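Singers wanted for a winter week at Betarmont

Hi, I'm Floor Verhoeven, and I'm looking for people who want to spend a week in December singing old part songs in a house on a hill. If you sang in school, or you sing in the car, or you left a choir years ago and still miss it, please keep reading!

Last winter there were 14 of us, and we had a wonderful time, but we had one lonely bass and far too many altos (I'm an alto, so I can say that). This year the house can take 23 people and I'd love to fill it. Tenors and basses, I'm looking at you first. Sopranos, there is plenty of room for you too. Altos are welcome, but expect me to ask if you can go low.

You don't need to read music well. You do need to be able to hold your own line when the person next to you is singing a different one, and you need to be willing to learn two or three songs at home before you come. I'll send recordings of each part in the fall, sung by me and my brother-in-law, so please be kind about the bass ones. We do mostly winter songs, some rounds, a few shape note tunes, and one long piece by a composer called Mulder that I found in a box of secondhand scores and have been a little obsessed with ever since. It's in five parts and the middle section is a bear.

A normal day goes like this. Breakfast until nine, warm-up in the big room, singing until lunch. Afternoons are free until four – people walk, nap, or sit in the kitchen and argue about tempo. Then we sing again until dinner. After dinner there's usually more singing, but that's up to you, and last year a card game went on in the corner all week with its own set of rules that I never did learn.

Rooms are shared, mostly two to a room, and there are a few singles for snorers and light sleepers. Tell me which one you are. Sheets are included, but bring your own towels, and slippers too if you get cold feet on a hallway floor.
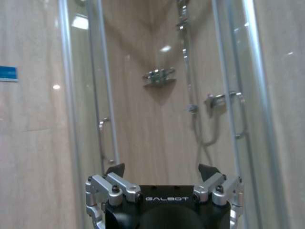
Glass shower and pale wood-grain wall panels at Betarmont.

We cook for ourselves in teams, so you'll be on for one dinner and one lunch. I do the big grocery run before everybody arrives and I'm happy to plan around allergies if I hear about them early. The food is simple: soup, beans, baked things, a lot of bread. There's wine with dinner for those who want it, and please don't bring your own case. We had enough left over last time to cook with until spring.

The cost is $55 a night per person, and that covers your bed, your food and your copy of the scores. I don't get paid for this and neither does anybody else. If the price is the thing that's stopping you, write to me anyway. I keep a bit set aside for that, and it stays between you and me.

To sign up, send me a note by 1 June 2018. Tell me what part you sing (or think you sing), a song you never get tired of, and if you can drive other people up from the station, because the last bus is early and the hill is steep. No auditions and no recordings, please. I'd much sooner talk on the phone for ten minutes.

I'll get back to everyone by the end of that month. If we end up with too many people for one part I'll start a waiting list, and spots do open up in the fall, so don't give up on me if you land on it.

Write to Floor Verhoeven through the contact form on this page and put "winter week" in the subject line.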